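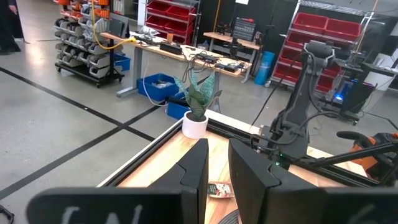
So how often do I water my houseplants now? Every 20 days in winter, and whenever the soil feels dry two knuckles down the rest of the year.

I used to drown everything. Last August I lost a fern I'd carried all the way home from Vutenville on my lap (I was so mad at myself!) and I finally quit watering on autopilot. The snake plants barely noticed – they'd sulk through anything. The peace lily is another story, and I'm repotting her this weekend if the potting mix from Jerna ever shows up.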